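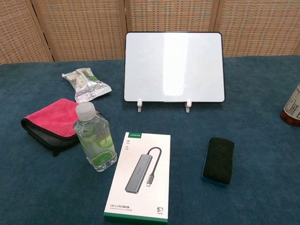 *The sorting table in Rullstead, with the whiteboard, the water bottle and the boxed USB hub on the cloth.*

The builder asked to be left out of this by name, on the grounds that the arm still drops things and his neighbors can read. It lives in a shared workshop in Rullstead, goes by Barta, and cost him 629 dollars before he stopped writing it down.

"The idea was that it would clear my desk," he says. "Eight months in, I've spent more time arranging a desk for it to clear."

The teal cloth came out in October, after the bare tabletop gave him glare. The whiteboard has a bright streak down the middle all the same. "I could take it away. But people own shiny things, so it stays."

He picks objects for how badly they behave. The foil wrapper is the worst. "It's a different shape every time you touch it, and Barta takes that personally." The folded towel, pink over gray, is easy to grab and hard to put down neatly. The clear bottle is a problem for the vision side, which at first saw only the label and went for the cloth behind.

And the hub, still in its box? "That's for the wiring. It also happens to be a very nice rectangle. I need it for both jobs, so guess which one is waiting."

His best run so far is 30 clean pickups out of 39 tries, most of them the eraser. A friend's group in Candbridge does better – they also use foam blocks, he points out, twice.

Next he wants softer fingertips, cast from a mold he calls Hodedska for reasons he won't go into. The first pair came out stuck together. He keeps them on a nail by the door and plans to pour again once the new silicone arrives.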